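Visit report: handheld gripper data collection at Urnia, Prulovbridge
Posted 15 September 2025

Urnia opened its collection floor in Prulovbridge to outside visitors for one afternoon. I went mainly to see how the cloth handling work is organized, having read their April notes on demonstration quality and found them short on practical detail. The building is a short walk from the Grestham line stop. Entry is through the side door, and the sign-in sheet asks for an affiliation.

The visit started with a briefing on the learning setup. Urnia trains manipulation policies by imitation. The training set consists of demonstrations recorded by people using a pair of handheld grippers, with no robot arm involved at this stage. Each gripper carries its own camera, and a head camera supplies the wider view. Cubes printed with square markers are fixed to the grippers so that their pose can be recovered from the head camera and compared with the onboard tracking. When the two estimates disagree by more than a set threshold, the segment goes to a review queue.

The current target for the cloth task is 3,000 accepted demonstrations. The first 1,000 went into a baseline model that does well on flat towels and poorly on anything with sleeves. The present round is therefore weighted toward garments, picked up from and put down on ordinary furniture. Start positions are deliberately left irregular. Operators are told to drop or bunch the cloth before a take and to leave it as it falls.

Cloth handling with the handheld grippers, Urnia floor:
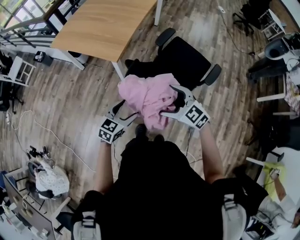
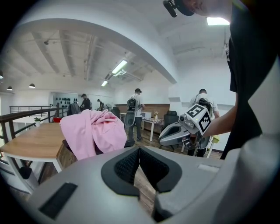

Operators work in short blocks and rotate between stations. A new operator records 350 practice takes before any of their data is admitted to the main set. I thought this was high. The explanation was that early takes contain many small regrasps, and a model trained on them learns to regrasp as well. By the end of the practice period the motion is slower but has fewer pauses, and the opening width of the fingers is more consistent at the moment of contact.

Rejection rules are posted at the review desk. A take is dropped if a marker cube is hidden from the head camera for longer than 2 seconds, if the operator touches the cloth with a bare hand, or if the streams fail to line up in time. Failed grasps are kept and labeled, provided the operator recovers within the same take. I would have liked to see figures on how much the recovery data contributes, but the comparison had not been run yet.

The second half of the afternoon covered replay. Recorded trajectories are retargeted to an arm from Corrigan and checked for reach and joint limits before training. The most common failure at this step is the operator's wrist angle. People tilt the gripper in ways the arm cannot follow near the edge of its workspace. Urnia now shows operators a plot of their rejected takes at the end of each block, and the share lost at this step has gone down.

Two points for anyone planning a similar setup. Lighting should be varied on purpose, and the team said they started doing this too late. Storage also fills faster than expected with three or more video streams per take, so the deletion policy for rejected takes should be settled before recording begins.

Questions at the end ran long, mostly on licensing. Urnia has not decided whether the garment set will be released. Visitors who signed in will be notified when the next open afternoon is scheduled.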